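**O pão de centeio que só chega às quintas-feiras da rua de cima**

Quem procura pão de centeio escuro no bairro acaba, mais cedo ou mais tarde, na mercearia Cakby. A loja tem uma porta estreita, duas filas de prateleiras e um balcão de frio ao fundo. A dona abriu-a em maio, há quatro anos, depois de muito tempo a trabalhar na secção de padaria de um supermercado. Pediu para não aparecer com o nome, «porque os clientes conhecem-me pela loja e está bem assim».

Falámos com ela ao fim da manhã, entre a entrega dos legumes e a hora do almoço.

O pão vem da padaria Mogensen, em formas compridas, já arrefecido e por cortar. «É um pão de massa azeda, com centeio moído grosso e sementes de girassol. Pesa muito para o tamanho que tem. Há gente que pega nele e pensa que está mal cozido», conta. «Não está. É assim.»

Antes da Mogensen comprava a outro fornecedor, que entregava o pão fatiado em saco. Deixou de o fazer ao fim de uns meses. «Fatiado seca nas pontas e ganha humidade no meio. Eu tinha devoluções todas as semanas. Inteiro aguenta bem, embrulhado num pano, e no dia seguinte está melhor do que no próprio dia.»

Encomenda 43 pães por semana. Já pediu mais, numa altura em que um restaurante ali perto os servia com arenque, mas o restaurante mudou a ementa e sobrou-lhe pão. Cada um custa 395 cêntimos na loja. Ela diz o preço mesmo assim, em cêntimos, hábito que lhe ficou do supermercado. «Na grande superfície há centeio mais barato, claro. Quando se lê o rótulo, a primeira farinha é de trigo e a cor vem do malte. Quem quer isso compra isso.»

O problema, explica, é encontrar farinha. Muitos clientes gostavam de fazer o pão em casa e não conseguem comprar centeio integral de moagem grossa. Os supermercados da zona tiveram-no durante algum tempo, em pacotes de quilo, e retiraram-no. A Cakby vende agora a farinha da marca Serkov, a granel, e a dona pesa-a no balcão.

– E vende-se?

«Vende-se devagar. Um saco dura-me bastante. Mas a farinha integral rança, tem o gérmen lá dentro, por isso guardo-a no frio. Digo às pessoas que façam o mesmo. Algumas olham para mim como se eu estivesse a exagerar.»

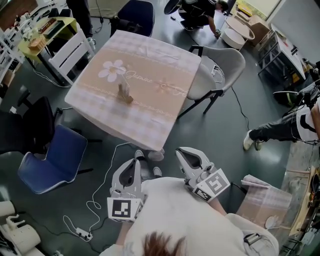 *A toalha «Jasmine», com a sua grande flor branca.*

Pedimos-lhe a receita que costuma dar a quem compra a farinha pela primeira vez. Não a tem escrita. Vai dizendo de memória: 100 gramas de massa-mãe ativa, a farinha, água morna, sal, e as sementes demolhadas de véspera. Mistura-se com uma colher de pau e não se amassa. «O centeio não tem glúten que chegue para se amassar. As pessoas insistem, fica tudo colado às mãos e depois juntam trigo. Não juntem. A massa é para parecer cimento.»

Vai para uma forma untada, alisa-se com a colher molhada e fica a levedar até aparecerem furinhos à superfície. O forno começa bem quente e baixa-se passado pouco tempo. Quanto à hora de cortar, é categórica: só no dia seguinte. «Se cortarem quente, a faca sai cheia de goma e telefonam-me a dizer que a farinha não presta.»

Come-o com manteiga com sal e pepino. Também gosta dele com o queijo curado da Hunov, que tem no balcão de frio e que, na opinião dela, devia vender mais. «É um queijo com cheiro. Dou a provar e levam. Se não dou a provar, ficam-se pelo flamengo.»

Este ano as provas acabaram. Desde março que não pode ter pratinhos no balcão – e nota-se, diz, sobretudo nos produtos que as pessoas não conhecem. Em compensação, vendeu mais farinha na primavera do que no ano anterior inteiro. Em maio esteve duas semanas sem centeio nenhum, com uma lista de nomes num caderno junto à caixa. A maior parte desses clientes não voltou a fazer pão. Alguns voltaram.

Perguntámos se pensa alargar a loja ou ter o pão todos os dias. Responde que não. O espaço ao lado esteve para alugar e ela foi vê-lo, mas tinha infiltrações e a renda era alta. Quanto ao pão, a Mogensen só faz o centeio uma vez por semana e não tem forno livre para mais. «Quem quer, reserva. Guardo até à hora de fechar. Depois disso vai para a prateleira.»

Para o inverno conta ter centeio em flocos e um pão mais pequeno, de meio quilo, para quem vive sozinho. Ainda não tem preço para nenhum dos dois.

*26 de outubro de 2020*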